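Textile Care and Stain Removal
Notes for Unit 4: What a stain is and why it stays
Instructor: Gwendolyn Thibodeaux

Read these before lab, please. I say this every term and every term a few of you walk in with a spray bottle and a lot of confidence, and then we lose half an hour. The notes are long because I talk a lot, and they're mostly what I said in lecture plus the things I forgot to say.

Where we left off

Last unit was fibers. You should be able to tell me which ones come from plants (cotton, linen), which come from animals (wool, silk), and which come out of a factory (polyester, nylon, acrylic). If you're shaky on that, go back and look at the burn chart, because almost every decision in this unit starts with the fiber. People want to start with the stain. I get it, the stain is the thing you're mad about! But the treatment that saves a cotton tablecloth can wreck a wool skirt, so fiber comes first and stain comes second.

Three ways a mark holds on

Some marks just sit there. Dried mud, flour, chalk. The particles are caught between the yarns and nothing has bonded to anything. You can get a surprising amount of this off with a dry brush or a vacuum, and if you add water too early you make mud all over again and push it down into the cloth. Let it dry, brush it, then think about water.

Some marks soak in. Oil is the big one. It spreads along the yarns, and polyester in particular loves oil and hates to let it go. Water alone won't do much since oil and water don't mix, so you need something with a foot in each camp, and that's what a detergent is. One end of the molecule grabs the oil and the other end grabs the water. We'll draw this on the board again because I know the drawing I did last time looked like a tadpole.

And some marks are dye. Grass, red wine, coffee, ink, beet juice, that awful blue sports drink. A colored compound gets into the fiber or clings to it, and now you're trying to remove one color while keeping the color the fabric is supposed to be. This is where most of the damage happens, and most of it is done by the person cleaning.

Plenty of stains are two or three of these at once. Gravy has fat and protein and starch and some brown color. Lipstick is wax, oil and pigment. With a mixed stain you generally deal with the greasy part first, and then go after whatever color is left.

Grass, which is harder than it looks

Grass gets its own section because it's the one I'm asked about the most (parents of soccer players, I see you). The green is mostly chlorophyll, and chlorophyll doesn't dissolve well in water. It does dissolve in alcohol. There's plant juice and a little protein in there too, plus usually some dirt.

So on a washable white cotton, my order is: brush off the dirt, dab with rubbing alcohol on a white cloth, rinse cool, work in a liquid detergent that has enzymes, wait, rinse again, and look at it before it goes anywhere near the dryer. On a colored fabric, test the alcohol on a hidden seam first. On acetate, please be careful, alcohol can cause trouble there. And on wool or silk, skip the enzyme detergent, because those fibers are protein and a protein enzyme can't tell the difference between your stain and your sweater.
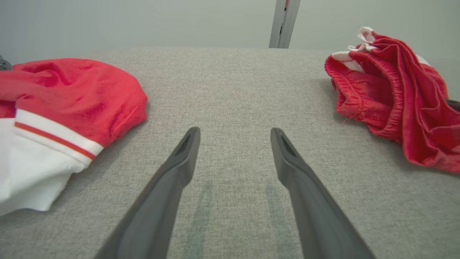

The other thing about dabbing. Dab! Rubbing roughs up the surface of the yarns, and then even when the color is gone the spot looks dull or fuzzy and everybody thinks the stain is still there. Work from the outside edge in toward the middle so you don't spread it, and keep moving to a clean part of your cloth. If you use the same patch of cloth the whole time you're just giving the stain back.

Upholstery is its own headache

Everything above assumes you can pick the thing up and rinse it. A sofa doesn't work that way. You can't flush the back of the fabric, there's padding underneath that drinks up whatever you put on, and when it dries the moisture travels up again and carries old dirt with it. You get a brown ring that wasn't there before. So with upholstery you use as little liquid as you can stand, you blot it out with a dry towel and some real pressure, and you put a fan on it.

Check the tag under the cushion before you start. The codes you'll see most:

W: water-based cleaners are fine
S: solvent only, no water
WS: either one
X: vacuum only, and good luck

The code is for the cover fabric and how it's likely to behave. It isn't a promise that a particular stain will come out. I had a big argument about this with a customer back when I worked the counter at Brirkley Cleaners, and I still think I was right.

Heat, the great setter

Hot water is wonderful on the right job and terrible on the wrong one. Blood, egg and milk are proteins, and heat cooks them right into the cloth. Start those cold. Grease, on the other hand, loosens up with warmth, so once you know the fabric can take it, go as warm as the care label allows.

The dryer is what I really want you to worry about. A faint mark that would have come out with one more wash can be there for good after a hot tumble. Air dry anything you aren't sure of, look at it in daylight, and if there's a shadow left, treat it again. I once ruined a whole set of napkins for the Szilágyi wedding by being in a hurry at 11 at night, and I can still picture them.

Bleach, briefly

We spend a full session on bleach in Unit 5, so just the short version. Chlorine bleach is for white cotton and linen and a few others, always diluted, never on wool or silk or spandex, and never mixed with ammonia or with anything acidic, including vinegar. The fumes are dangerous and I'm not kidding around on this one. Oxygen bleach is gentler and slower. It wants warm water and a long soak, and it's safe on most washable colors, though you still test first.

For lab

Bring your fiber notes, an apron, and two white cloths you don't care about (old T-shirts are perfect, printed ones aren't, because the print can transfer). Gloves are in the cabinet. Each pair gets a set of swatches with the fiber name hidden on the back, so you'll identify the fiber before you pick a treatment. Write down every step in order, including the ones that did nothing. A log that says "tried detergent, no change" is worth more to me than a clean swatch and an empty page.

Questions to chew on before then:

Why would the same olive oil spot be harder to get out of a polyester shirt than a cotton one?

Your neighbor poured boiling water on a fresh blood stain. What happened, and what would you try now?

A silk scarf has coffee with cream on it. Which part of that stain do you treat first, and which products on the shelf are off the table?

The reading is chapter 4 in the course packet, and you can skip the pages on leather, we'll get to those later in the term. If you missed the fiber quiz, the makeup is in room 410, and bring a pencil. I'm usually in my office for a while after lab if you want to bring me something sad from your own closet. I like those.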